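The Coin That Was Supposed to Pay for Everything

July 2019. Hirkdale has its own money now. Sort of. 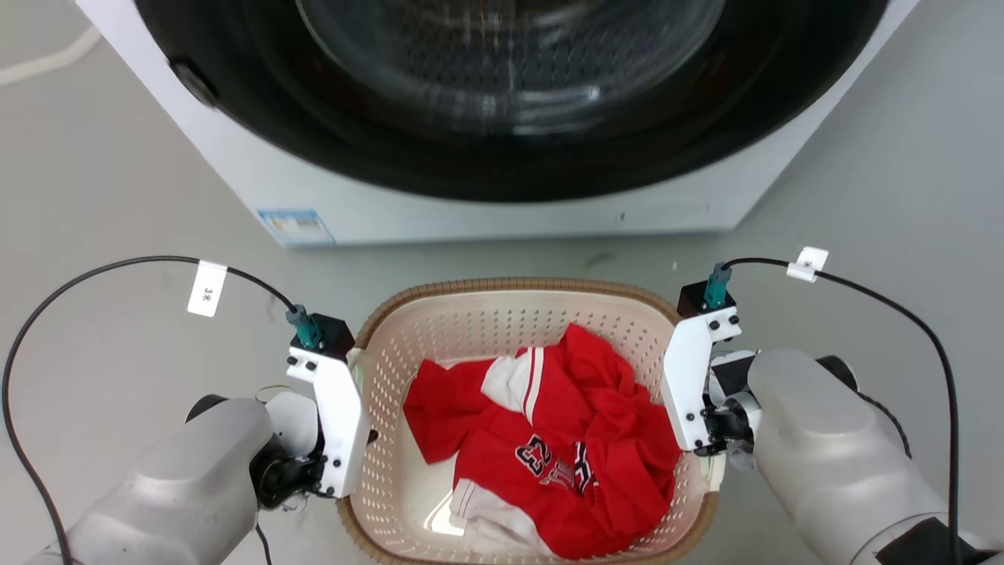
A token for a small town

The pitch took 15 minutes. Jarmo Tuominen had slides, a clicker that didn't work, and a town hall with the windows propped open. He wanted Hirkdale to have a digital token. One token, one dollar, good at any shop that signed up. Buy your bread with it, pay your barber, split a tab. The money stays local, he said. Said it a lot.

That was last September. The token is called the Hirano, after the street where his office is, and it runs on a phone app built by a small outfit named Edano. 22 businesses take it. A hardware store, two cafes, a vet, the guy who sharpens mower blades.

I spent a few days there trying to live on the stuff. Mixed results.

Getting in

Signing up is easy enough. Download, scan your license, link a bank account, wait. Mine took most of an afternoon. The lady ahead of me at the bakery said hers took a week and she'd called twice.

Then you buy Hiranos. Dollars go into an account at the credit union, tokens come out on your phone. Tuominen insists every token is backed by a dollar sitting there. I asked to see the balance. He turned his laptop around and showed me. The numbers matched, to the cent. Fair enough, though it's his laptop.

Ask when an outside accountant will look at it and he says soon. He said soon in the fall too, according to the minutes of the town meeting, which are online and worth a read if you like arguments over parking.

Spending it

Coffee, no problem. Hold the phone up, beep, done. The vet took them for a bag of dog food (I don't have a dog, my sister does). The hardware store had a sign in the window but the kid at the register had never seen anyone use it and had to go get his boss. The boss had forgotten his passcode.

No card fees for the shops, that's the big sell. Card companies take their slice of every sale and on a three dollar coffee it stings. With the Hirano the shop pays a flat 35 dollars a month and that's it. Good deal if customers actually show up with tokens. Not so good if your selling one dog food bag a month.

"I like it for the regulars," the cafe owner told me. "The rest of them just look at the sign and hand me a Visa."

Getting out

This is where people get cranky. Shops can turn tokens back to dollars any time but there's a 3 percent charge for doing it. Tuominen calls it a nudge. The idea is you spend them on down the street instead – pay your supplier in Hiranos, pay your help in Hiranos.

Except the suppliers aren't in Hirkdale. Flour comes from out of state. The power company wants dollars. So does the landlord, so does the IRS. And the help would rather have a paycheck, thanks. So the tokens pile up with whoever sells the most, and whoever sells the most pays the charge.

The blade sharpener has his own fix. He spends all of it on lunch.

What happened in Pranoncombe

Everybody brings up Pranoncombe sooner or later. Same size town, an hour's drive, tried a token two years back. Theirs floated, no dollar behind it, and people bought in hoping it'd go up. It did for a bit. Then it didn't. A few families lost real savings and the website is just a blank page now.

Tuominen gets a little short when you mention it. His doesn't float, he says, nobody can get rich off it, that's the hole point. True. It's also a tough thing to put on a flyer.

There is still the legal side. Whether a thing like this counts as a gift card, a money service or something else depends who you ask, and the state hasn't given Edano a clear answer in writing. Their lawyer thinks gift card. Their lawyer would.

Next up

More shops, he hopes. A way to pay town fees with it, if the council goes along – dog licenses first, water bills maybe later. The vote got pushed back again while I was there. A cheaper cash-out for the smallest shops is being talked about as well.

I left with eleven Hiranos still on my phone. Cashing out is for businesses only, so they're staying there until I'm next in town and want a coffee.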